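Section 4. Recording Your First Examples

By now you have the Trikilley headset charged, fitted and talking to the Cilamia recorder, and if you don't, please go back to Section 3 and take your time with it. This section covers the part most people enjoy: sitting down at a table and doing small, everyday jobs with your own hands so that the system has something to learn from. You don't need to be quick or clever at any of it. You only need to do things the way you would normally do them, over and over, with a bit of patience between takes.

We call one job, done once from start to finish, a take. A set is 100 takes of the same job. Most new recorders spread a set over several sittings, and we'd encourage you to do the same (tired hands start to cheat, and we can always tell when we look through the results!).

4.1 Setting up the table

1. Choose a table you can sit or stand at comfortably, with room for both forearms. An ordinary meeting room is a fine place to work.

2. Lay out the items on your task card. For the desk-supplies task these are an open storage container, a few binder clips, a pen holder with pens in it, and the paper item you'll be handling.

3. Put on the headset and look down at the spot where you'll be working. Check the preview on the recorder. Both hands should be showing, and so should whatever they're holding.

4. Take off rings, watches and bracelets, and push long sleeves up a little.

Note: Please don't tidy too much. Clips that have landed in a tangle are more useful to us than clips in a neat row, and chairs along the wall can stay wherever they happen to be.

4.2 Recording a take

1. Rest both hands flat on the table for 2 seconds. The recorder beeps when it is ready for you.

2. Say the name of the job out loud in plain words, such as "pick up the paper and bend back the top edge." Use the same words for every take in the set.

3. Do the job at your usual pace. If one hand naturally holds while the other does the fiddly part, let it.

4. Set the item down, bring both hands back to rest, and wait for the second beep.

5. Press the green key to keep the take or the gray key to throw it out. 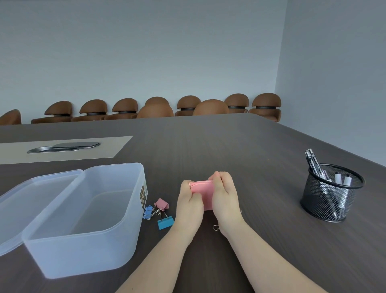
Thin, bendy things deserve a few extra words, as they give people more trouble than anything else on the card. Paper hides behind fingers very easily. Try to hold it a comfortable distance in front of you, over the table, and tilt your head down instead of lifting the item up toward your face. If you fumble a corner or lose your grip, carry on and finish the job. A take with a fumble and a recovery in it is a good take, and we'd be sorry to lose it. The gray key is meant for real interruptions, like a ringing phone or somebody walking in with a question.

Caution: Don't adjust the headset in the middle of a take. If it slips, press the gray key, straighten it, and go through the preview check again.

Caution: Stop and rest if your neck feels stiff. Looking down for a long stretch is harder on you than it seems while you're doing it.

4.3 Changing things around

After every 4 takes, move something. Slide the container to the other side, turn the pen holder, swap one clip for another, or scoot your chair over a little. Daranee Srithong, who wrote the first task cards, likes to let the items fall where they fall, and that works very well too.

Leave the job itself alone, though. If you find yourself wanting to do it a new way, finish the set first and start a fresh one under a new name.

4.4 Sending in your set

1. Plug the recorder in and wait for the side light to turn solid.

2. Open Virnia on your computer and choose Send Set.

3. Type in the task name and a line or two about the room and anything unusual that came up.

4. Keep the recorder plugged in until Virnia shows the word Received.

If sending stops partway with message 146, the recorder's clock has drifted. Open Settings, choose Match Clock, and send the set again. Your takes stay on the recorder until you clear them yourself, as described in Section 5.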